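Torneo abierto de Brisum

El Torneo abierto de Brisum es una competición internacional de ajedrez por sistema suizo que se disputa cada octubre en la localidad del mismo nombre.

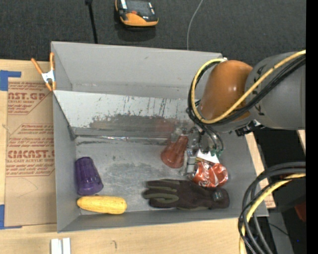
Esta página se editó por última vez en octubre, a las 18:42.

El torneo lo organiza el club Lammers, fundado por aficionados que se habían dado de baja de otro club, el Testora, tras una discusión sobre la calefacción. Ambas entidades mantienen relaciones cordiales desde entonces, salvo en las semanas previas al sorteo de la primera ronda.

Historia

La primera edición se jugó en el comedor de una pensión, con un solo reloj digital que se reservaba para la mesa uno. Ganó Eckhard Sperling, que era también el árbitro principal, circunstancia que el reglamento de entonces no prohibía. El de ahora dedica al asunto dos artículos y una nota al pie.

El crecimiento fue lento. La organización fijó un tope de 50 jugadores y lo mantuvo durante varios años, en parte porque nunca se alcanzaba. Cuando por fin se inscribieron 73 hubo que trasladar las últimas mesas a un pasillo, donde se jugaron, según el boletín del torneo, «partidas de notable corriente de aire».

Formato

Se disputan nueve rondas, una por tarde, salvo la última, que empieza a las diez de la mañana y suele registrar un número elevado de tablas rápidas. El ritmo de juego es de noventa minutos para cuarenta jugadas, más treinta minutos para el resto, con incremento de treinta segundos desde el primer movimiento. No se permite ofrecer tablas antes de la jugada 14 — regla que los participantes respetan con exactitud, pues abundan los acuerdos en la jugada 14.

Los empates se resuelven por Buchholz, después por número de victorias y, en último término, por una partida relámpago. Esta última solo se ha jugado una vez y terminó en tablas por ahogado, con lo que el trofeo se compartió por semestres.

Variante Zininano

El torneo da nombre, de manera indirecta, a la variante Zininano, un gambito de flanco en el que las blancas entregan un peón a cambio de iniciativa y, con frecuencia, entregan después otro. Debe su denominación al café Zininano, donde se analizaba entre ronda y ronda. Sus partidarios la consideran incomprendida. Sus resultados en Brisum son bastante fáciles de comprender.

Archivo

El club conserva las planillas de 2,946 partidas, ordenadas por ronda y no por año, criterio que Sperling defendió hasta el final de su mandato. La transcripción a formato electrónico sigue en curso y avanza con dificultad en las partidas del propio Sperling, cuya letra admite a menudo dos jugadas legales.

Véase también

Sistema suizo
Tablas por acuerdo
Club Testora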